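Gevero Hand Coffee Grinder: 7 months in

Posted 5 July 2026

I put off buying a hand grinder for years because I had one in college and hated it. It squeaked, it wobbled, and it took so long to get through enough beans for one cup that I'd be late for class. So when my electric one died with a very sad burning smell, my plan was to buy the same thing again. Then my friend Misaki Hirose made me a cup with her Gevero and let me do the cranking, and I went home and ordered one that night (in the gray, they were out of the green).

First thing you notice is the weight. It's 334 grams empty, and it feels solid in the hand without being a dumbbell. The handle folds flat against the body, and the catch jar screws on with a nice long thread. My old one had a jar that popped off mid-grind about once a week, so I was pretty happy about that!

The adjustment ring has 16 clicks. I use click 9 for pour-over and click 12 for French press, and I've never had a reason to go below 5. If you make espresso at home, I'd look at something else. I tried it once on my brother-in-law's machine and the shot ran through like dishwater, plus my arm was sore. For everything else the grind is nice and even, with a little dust at the coarse end but no boulders.

Speed is fine. Light roasts are harder work, and there's a certain bag from Koskela I bought last fall that felt like grinding gravel. Medium and dark go quickly. I do mine while the kettle heats up and they finish pretty much together.

Now the complaints. The lid is a push fit and it builds up static like crazy in winter, so chaff sticks to the inside and then jumps onto your sleeve. One drop of water on the beans before you grind fixes most of it. The brush it comes with is useless, two strokes and the bristles started coming out. I use an old paintbrush now. And the instruction sheet is one tiny folded page with drawings so small I had to look up how to take the burr out. Put the spring back FIRST, then the washer. I did it the other way and spent a whole evening thinking I'd broken it.

I also looked at the Akach, which is cheaper, but the one in the store had a rattly handle right out of the box. A lot of the 1,286 reviews I scrolled past on the Grulgate site said the same thing. Could be fine if you get a good one. 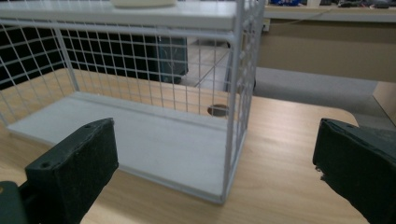 Cleaning it is a once a month job for me, and I do the whole thing dry. Unscrew the ring, pull the burr, brush everything down, put it back together (spring first!). Loose grounds do get everywhere, and my white wire shelf has been good and bad for that. The flat bottom panel wipes off in one go, but there's a raised rim along the back where it meets the mesh, and coffee dust loves that corner. The paintbrush gets it out. Anyway, four and a half stars from me, and it would be five with a decent brush and a lid that screws on.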